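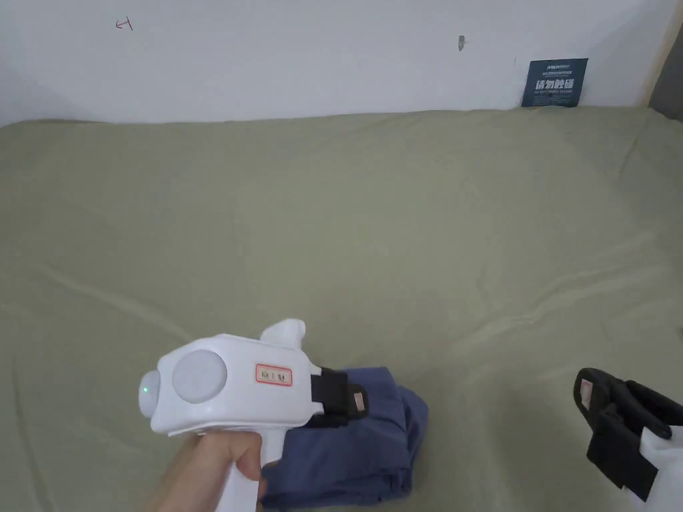

Pleltville,2019-03-23

**Jostetti 床笠 Fluvosell 系列,灰绿色**

Fluvosell 是 Jostetti 的素色床笠系列,单层,不夹棉,四角带弧度,底边整圈穿松紧。本页写的是灰绿色,带一点橄榄调,表面哑光。同系列其他颜色的做法、尺寸和洗涤方式都一样,可以参照本页选购。

Pleltville 店的展示床铺的是这个颜色,靠墙一侧垫边是圆的,床笠跟着垫边微微隆起一道弧。墙边深蓝色牌子上写着“请勿触碰”,要摸面料请到柜台,柜台有同一批布的布样,八种颜色装订成一册,可以拿到门口自然光下看。

## 基本信息

- 系列:Fluvosell
- 品类:床笠(单件),枕套另配
- 颜色:灰绿,全系列共八色
- 尺寸:单人、加宽单人、双人、加大双人,共四种
- 适用垫型:标准垫、厚垫,下单时需选择
- 面料:纯棉斜纹,素色染整,不印花
- 松紧:底边整圈
- 枕套:两只一组,信封式开口,单独计价
- 发货:Wang 仓

具体的长、宽、围边高度印在包装侧面的贴纸上,柜台也有对照表。各家床垫标的“双人”不完全一样,请以自己量到的数字为准,不要只看名称。

## 颜色

灰绿色在八种颜色里属于中间偏浅的。白墙旁边看,绿味比较明显;旁边放灰色或者原木色的家具,会显得更灰一些。室内灯偏黄的时候橄榄调会出来,偏白的灯下接近鼠尾草的颜色。屏幕显示和实物会有差别,介意的话先要布样。布样可以随订单寄,也可以单独寄,邮费由收件人付。

不同批次之间允许有轻微色差。床笠和枕套如果打算配着用,建议同一次下单,仓库会从同一批里配。隔了很久再补枕套,颜色可能差一点点,摆在一起能看出来,分开看一般看不出来。补单时可以在备注里写上原来包装上的批号,Wang 仓还有同批的就发同批,没有的会先联系,确认之后再发。

旧页面上曾把这个颜色写作“橄榄绿”,后来统一改成“灰绿”。货号没有变,是同一个东西。店里有些老标签还没换完,看到“橄榄绿”的 Fluvosell 床笠,可以当作灰绿买。

## 面料和褶皱

面料是斜纹,正面手感略滑,反面稍涩。没有做免烫处理,所以会皱。铺好之后坐过、躺过,都会留下长而浅的折痕,一般是斜着走的,从中间往床角散开。床垫表面越软,折痕越多。

想要平整一些,可以在洗完还没有完全干透的时候就铺上去,四边往下拉一遍,让它在床垫上晾干。也可以中温熨烫,熨反面。不建议为了平整买小一号,松紧绷得太紧,床角会往上跳,缝线也容易受力。

第一次洗会缩一点,尺寸里已经留了余量。新拆封时围边略松属于正常情况,洗过之后会贴合。拆封以后发现明显偏大,请先核对垫型有没有选错,再考虑换货。

深色睡衣和新牛仔布料不要长时间压在上面。灰绿色不算浅,但还是会沾色,沾上以后很难完全洗掉。 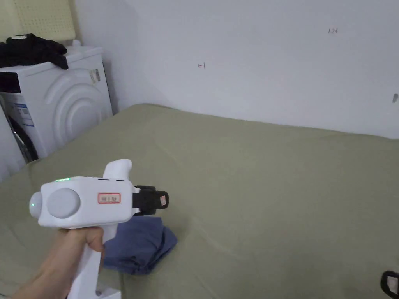
Dong-hyun Joo 来信说,他家里的床一侧靠墙,每次换床单都要把床拖出来,问换成床笠以后是不是还得拖。他的床垫比较沉,一个人抬不动,原来用的平铺床单靠墙那边总是塞不进去,睡到半夜就缩成一条。

大多数情况下不用把床整个拖出来,但要能把手伸进墙和床垫之间。铺的顺序可以调整一下,先套靠墙的两个角,再套外侧的两个角。

### 靠墙的床怎么铺

1. 先找到洗标。洗标缝在床尾一侧的内边,找到它就能分清长边和短边。
2. 把床笠摊开放在床垫上,正面朝上,大致对齐,不用拉紧。
3. 抬起靠墙的床头角,把角套下去,手指顺着松紧往床垫底下推。
4. 靠墙的床尾角用同样的方法。这时外侧会显得很松,先不要管。
5. 外侧床头角往外拉,套住。
6. 最后一个角会比较紧,把床垫角稍微抬起来再套,不要用指甲抠着松紧硬拉。
7. 沿着外侧和床尾把余下的围边往下抹,塞到垫底。
8. 掌心从中间往四周推一遍。

如果墙和床垫贴得太紧,手伸不进去,就把床垫往外挪一点,床架可以不动。铺好以后再推回去。推的时候扶床垫的侧面,别抓着床笠拉,床笠容易跟着跑。

靠墙一侧的围边即使没有完全塞到底,只要四个角套住了,平时睡觉也不会脱。床头和床尾那两条短边更要紧一些。

### 垫型怎么选

标准垫和厚垫的区别在围边高度。量的时候把卷尺贴在床垫侧面,从底边量到顶边,不要压。床垫上面如果常年放着薄垫或者保护垫,要一起量进去。量出来的数字正好在两种垫型之间的,选厚垫款。厚垫款用在薄床垫上,多出来的布会卷在垫底,躺着没有感觉。反过来用不行,套上去以后角会弹出来。

床垫边沿是直角的和圆角的都可以用。圆角床垫的角部会有少许余布,用手往下抹就好。中间凹陷比较明显的旧床垫,铺上以后凹的地方会出现松弛,换尺寸解决不了。

圆床、异形床、上下铺里带缺角的床垫,Fluvosell 没有对应的尺寸,也不接定做。折叠床的床垫如果很薄,建议买平铺床单。

## 洗涤

冷水或者温水机洗,和相近颜色一起。第一次请单独洗,水里可能会有一点浮色,第二次以后就很少了。不要用含氯的漂白剂。洗衣液直接倒在布面上会留下颜色偏浅的斑,先倒进水里化开,或者用洗衣机的洗涤剂盒。

床笠在洗衣机里有一个常见的毛病,就是松紧收拢以后像口袋一样,把小件衣物裹在里面,洗完里面那一团还是脏的,脱水的时候机器也容易晃。洗之前把床笠对折,松紧朝外,再松松地放进去。同一桶里不要放太多小件,袜子另外洗或者装洗衣袋。

烘干选低温。高温会让松紧老化得快,这一条请特别留意,因高温造成的松紧失去弹性不在换货范围以内。晾晒时搭在杆子上,松紧那一边朝下,不要夹着松紧吊起来。灰绿色在强光下长期暴晒会变浅,晾在阴凉通风处就可以,收的时候确认角部的缝份也干了。

局部弄脏了,先用清水从反面冲,再处理正面。油渍用少量中性洗洁精,轻轻拍,不要来回搓,斜纹布搓多了会起毛。

## 收纳

床笠不好叠,原因是四个角都是弧形的。下面的叠法适合放抽屉:

- 反面朝外,两只手分别伸进一条短边的两个角。
- 右手的角翻过来,套在左手的角上。
- 顺着边找到第三个角,套上去,第四个角也一样。
- 放在平的地方,把带松紧的边往里折,折成长方形。
- 再按抽屉的宽度折成三折,或者卷起来。

配套枕套可以把叠好的床笠装进去,整套放一起,下次换的时候直接拿。长期不用的,洗干净完全晾干以后再收。包装袋可以留着做收纳袋,但袋子不透气,放的时候不要封口。

## 和展示床一起购买

有些顾客是先看床再看床笠的,这里也写一下床的情况。展示床的床头是灰色软包,竖向绗线,一条一条的,外面一圈浅色木框。灰绿色的床笠放在这个床头前面,对比不强,看上去比较安静。想要跳一点,可以配蓝色的小件,薄毯或者盖巾都行。

整套包括床架、床垫和一件灰绿色 Fluvosell 床笠,价格 2,595 元。价格不含枕套、枕头和被子,也不含上楼搬运。单买床笠的价格按尺寸不同,请看柜台价目表,垫型不影响价格。

床头的软包不能拆洗。平时用软毛刷沿着竖线往下刷,灰尘主要积在线缝里。弄湿了用干布按,别用吹风机对着吹。木框用拧干的布擦,不要让水停在木框和软包相接的地方。

床架送到以后需要自己装,工具随箱附带。说明书最后一页画了床垫的放法,床垫放好之前先别铺床笠。床垫出厂是压着包装的,拆开以后要等它完全回弹,急着铺,角部会显得空,等床垫起来了又会绷住一边,还得拆下来重新套。
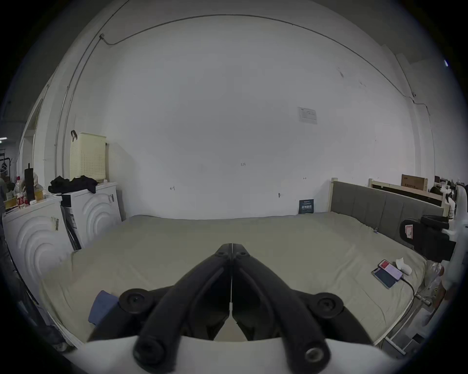 Ye-seo Ha 在留言里说,她买的是加宽单人,标准垫款,用到现在角没有脱过,就是皱,早上起来像没铺过一样,她后来干脆不管了。她还觉得洗标应该缝得再大一点,夜里换床单的时候摸不到。

洗标的意见转给了 Jostetti。改版的打样安排在 8 月,到时候会在床尾一侧的内边加一条织带,跟洗标缝在同一条边上,方便摸。织带的颜色还没有定。改版以后货号不变,现在买到的和改版后的在尺寸上没有差别,可以混着用。

## 常见问题

**床笠上面还要不要再铺床单?**
看个人习惯。单独用可以,再铺一层平铺床单也可以。床笠下面垫一层保护垫比较好洗,保护垫的松紧尽量薄,免得角部太厚。

**能不能直接套在沙发床上?**
坐垫是整块的可以试,尺寸要自己量。分成几块的不合适,缝隙处会陷下去。

**松紧坏了能不能修?**
松紧是穿在底边里的,接口在洗标旁边,拆开一小段线就能换。柜台可以代换,收工本费,需要留下几天。自己换的话,松紧的宽度不要超过原来那条,穿的时候用别针带着走,先把另一头固定在布边上,不然容易整条拉进去。

**洗过以后颜色变深变浅?**
刚洗完的时候看着深,干透以后会恢复。干了以后仍有一块一块的浅斑,多半是洗衣液没有化开。整体变浅是晒的。

**可以只买一只枕套吗?**
不可以,枕套按两只一组出售。店里偶尔有拆散的单只,只在柜台卖,不接邮寄。

**有没有儿童床的尺寸?**
没有。小床的床垫如果正好符合单人的尺寸,可以用单人标准垫款。

**养猫的能不能用?**
斜纹布比较密,不太容易沾毛,但是爪子会勾线。勾出来的线头不要剪,用钝一点的针从反面挑回去。

**有没有异味?**
新拆封时会有一点布料和包装袋的味道,洗一次就没有了。

## 订购和换货

邮寄订单由 Wang 仓发出,订单里请写清楚四项:颜色、尺寸、垫型、是否配枕套。垫型没有写的一律先不发,等确认。店里自提的,可以当场拆开看颜色和缝线,拆开以后不影响购买或退回。

没有下过水、洗标完好的可以换尺寸、换垫型、换颜色。已经洗过的,如果是缝线开口、松紧断裂、布面有织造的破洞,也可以换,请把有问题的位置用别针或者线头标一下,再和包装上的批号一起寄回。只写“有洞”而没有标位置的,仓库要整张翻着找,处理会慢。

随整套买的床笠,换尺寸的时候不用把床架和床垫一起退。换成厚垫款不补差价。

床架少了配件的,先看一下纸箱内侧的夹层,螺丝包有时候卡在那里。确实没有,报上说明书里的零件编号,Wang 仓单独补寄。

## 库存

灰绿色双人标准垫和厚垫两款都有货。加大双人厚垫款数量不多,店里没有,要从 Wang 仓调。单人标准垫款有货,加宽单人厚垫款暂时缺货,可以登记,到货后按登记的先后通知。枕套灰绿色有货。

布样册可以借出当天归还,押金柜台收。邮寄布样每次最多选两种颜色。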